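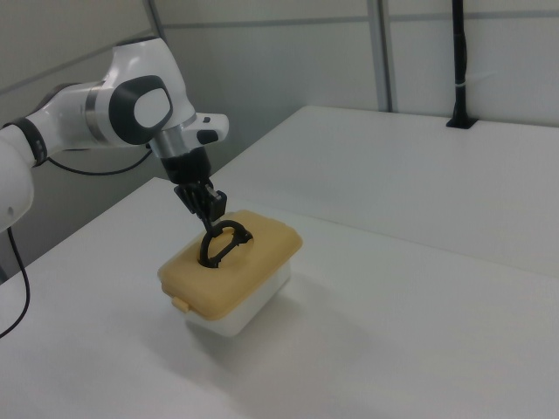
Página alterada pela última vez em 6 de abril de 2021

Procuram-se participantes para um estudo sobre suplementos de sono

O grupo Lorkstead procura 46 adultos que durmam mal e que desconfiem de quem lhes promete o contrário. Vamos testar o Stidodari, um xarope de ervas vendido sem receita como "regulador natural do descanso". O fabricante, a Wastatholm, cita testemunhos de clientes. Pedimos-lhe os dados e recebemos um folheto.

Não esperamos grande coisa do xarope, e é justo que o saiba antes de se inscrever. Por isso nem os participantes nem quem analisa os diários saberá quem tomou Stidodari e quem tomou placebo. A Wastatholm não paga o estudo e só verá os resultados depois de publicados.

O que se pede

Tomar uma dose por noite durante 20 noites, preencher um diário de manhã e comparecer a 2 entrevistas em Woo. O diário é aborrecido. Quem costuma desistir destas coisas a meio faz melhor em não começar.
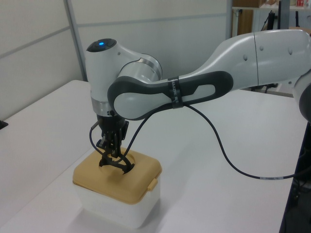

Quem pode participar

Maiores de 18 anos, sem medicação para dormir e sem trabalho por turnos. Grávidas e pessoas com apneia diagnosticada ficam de fora. Ter opinião formada sobre fitoterapia, a favor ou contra, não exclui ninguém.

Compensação

80 euros, pagos na segunda entrevista, mais os transportes. Não oferecemos "bem-estar", nem consultas, nem amostras para levar para casa. Quem sair antes recebe a parte correspondente às noites registadas.

Inscrições

Durante o mês de abril, por carta ou ao balcão do grupo Lorkstead, em Woo, ao cuidado de Hwa-young Ban. Indique a idade, a medicação que toma e as horas a que costuma deitar-se. Dispensamos cartas de motivação.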